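3.3 Votação na assembleia simulada

O exercício reproduziu o processo de decisão de um organismo regional de controlo de exportações com quatro delegações: Ninditz, Hirncombe, Shen e Wava. O projeto de resolução, apresentado por Hirncombe a 1 de janeiro de 2020 (data fixada no guião), pedia a Ninditz a entrega dos registos de trânsito de mercadorias de dupla utilização. O prazo de resposta previsto no ponto 4 era de 30 dias.

O regulamento atribui votos ponderados, num total de 3000. A aprovação exige dois terços do total, e as abstenções não são descontadas da base de cálculo. O resultado foi o seguinte:

A favor: 2561
Contra: 166
Abstenções: 273

A percentagem favorável foi de 85,4%. Os votos contra vieram todos de Ninditz. Wava absteve-se em bloco, depois de ver recusada a sua emenda ao preâmbulo, que substituía "condena" por "regista com preocupação".
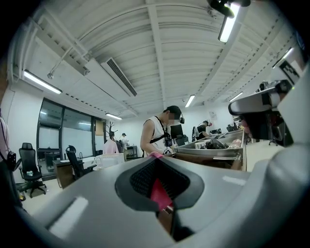 Figura 4. Teto de painéis metálicos canelados; à direita, marcador em xadrez sobre painel branco.

A recusa da emenda teve um efeito não previsto no guião. A delegação de Shen, que na primeira ronda defendera a redação mais branda, votou a favor do texto integral, invocando o acordo aduaneiro com Hirncombe. A hipótese formulada na secção 1.2 (alinhamento por proximidade geográfica) não se confirma neste caso. O alinhamento observado segue a dependência comercial.

Quanto ao conteúdo, o texto aprovado não prevê sanções. O ponto 6 limita-se a remeter o assunto para a sessão seguinte se os registos não forem entregues. Esta formulação resulta da negociação entre Hirncombe e Shen e corresponde à terceira versão do anexo B. 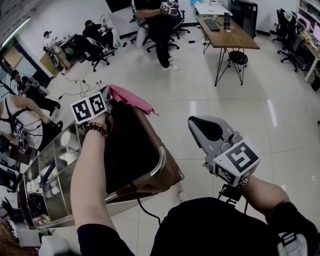
3.4 Limitações

a) Os pesos de voto foram definidos a partir do volume de comércio atribuído a cada delegação. Não foi testada uma distribuição igualitária.

b) Não foi modelada a pressão da opinião pública interna, o que reduz o custo político da abstenção de Wava.

c) A ata da segunda ronda regista apenas as posições finais. As propostas intermédias foram reconstituídas com base nas notas das delegações.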